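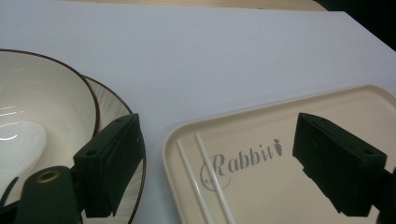
Ein Teller unter einer Schüssel sei doch nur ein Teller, den man hinterher mitspülen müsse, meinte Đạt Kim schon beim ersten Gruppentreffen. Der Einwand ist in diesem Bericht nicht widerlegt worden. Wir haben ihn aber immerhin ernst genommen, und daraus wurde die halbe Projektarbeit.

Projektbericht: Das Gedeck für eine Person
Modul Alltagsgestaltung, Gruppe Lepik
Abgabe: 31. Dezember 2025

1. Ausgangslage

Unsere Aufgabe lautete, einen Essplatz für eine einzelne Person so einzurichten, dass man ihn decken, benutzen und wieder abräumen kann, ohne zweimal zu laufen. Das klang nach einem Nachmittag Arbeit. Beantragt hatten wir trotzdem ein halbes Semester, und es wurde uns zu unserer Überraschung bewilligt. Der Umfang war auf 1000 Wörter begrenzt, was Eino Nurmi als Obergrenze verstand und der Rest der Gruppe als Drohung.

2. Material

Gearbeitet haben wir mit hellem Geschirr mit dunklem Rand, Schüssel und Teller passend zueinander, dazu ein Löffel und Essstäbchen. Das beige Tablett hat abgerundete Ecken und einen erhöhten Rand, an dem beim Tragen manches hängen bleibt, was sonst auf dem Boden läge. Verziert ist es mit Schreibschrift und einem Hasen. Über den Hasen haben wir länger gesprochen als über die Methode. Eino hielt ihn für unwissenschaftlich, wurde aber überstimmt.

Eine Waage hatten wir auch. Schüssel, Teller und Besteck ergaben zusammen 702 Gramm, eine Zahl, die im weiteren Verlauf keine Rolle mehr spielt, für die wir aber eigens eine Waage ausgeliehen hatten.

3. Durchführung

Gedeckt wurde an 6 Tagen, jeweils mit 20 Durchgängen. Wir verglichen zwei Anordnungen. In der ersten, intern »Skurkport« genannt, kommt alles auf das Tablett. In der zweiten, »Flaltov«, stehen Teller und Schüssel links daneben, und auf dem Tablett liegt nur, was leicht wegrollt. Die Namen stammen aus einer Sitzung, deren Protokoll fehlt.

Bei Flaltov wandert der Löffel gleich in die Schüssel, die Stäbchen kommen längs an den linken Rand des Tabletts.
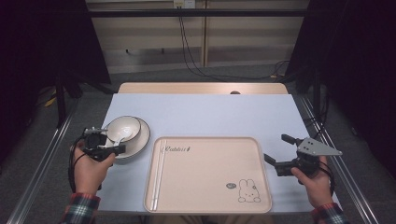
Der Vorteil zeigt sich beim Hinsetzen: Die Schüssel lässt sich heranziehen, ohne dass man vorher etwas umräumen muss. Der Nachteil zeigt sich beim Abräumen, denn dann steht das Geschirr eben nicht auf dem Tablett - also läuft man doch zweimal oder stapelt alles um.

4. Ergebnis

Skurkport gewinnt beim Tragen, Flaltov beim Essen. Zum Decken brauchten wir bei beiden fast gleich lang, abgesehen vom dritten Tag, an dem wir uns nicht einigen konnten, wo bei Stäbchen eigentlich vorne ist.

Der Unterteller bleibt umstritten. Er fängt Tropfen auf und nimmt den abgelegten Löffel auf, was das Tablett allerdings auch könnte. Đạt hat beantragt, ihn in der Folgearbeit wegzulassen. Den Abwasch der Versuchsreihe hat übrigens Đạt gemacht.

5. Offene Punkte

Gläser haben wir nicht untersucht. Die Waage muss bis Freitag zurück.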